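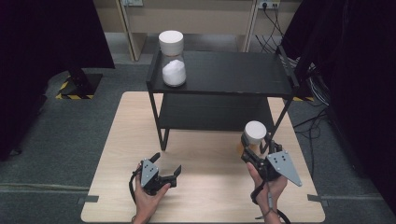
Beim Werkstattbesuch in Tutach wollte Woswood zeigen, dass sich seine Handgreifer »ohne Einarbeitung« führen lassen. Solche Sätze lese ich seit Jahren auf Einladungen. Mit dem Glas mit weißem Deckel zwischen den rechten Backen ging es noch gut, es stand aufrecht vor dem schwarzen Regal. Ein Glas ist allerdings ein dankbares Teil. Die Kabel, die von beiden Griffen herunterhängen, kamen im Vortrag nicht vor. 328 Gramm soll ein Greifer wiegen, der Vergleichstyp von Pusuvus 331. Wer den Unterschied spürt, möge sich melden.

Wir verwenden Cookies. Mehr erfahren | Einstellungen | Akzeptieren

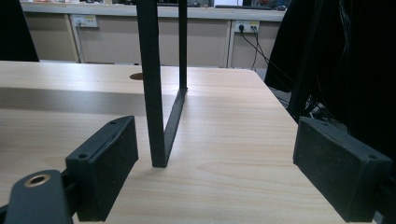 Mehr interessierten mich die Backen. Ševčík liefert sie angeblich in einer griffigeren Mischung, Messwerte dazu gab es keine. Auf den mattschwarzen Flächen saßen Staub und Fusseln, und dünne, flache Metallstreifen wie die zwischen den Fingern sind für so breite Blöcke eine andere Aufgabe als ein Glas. Der Satz kostet 1.876 Euro, Ersatzbacken fast 307. Eine Vergleichsreihe ist für August angekündigt. Bis dahin bestelle ich nichts.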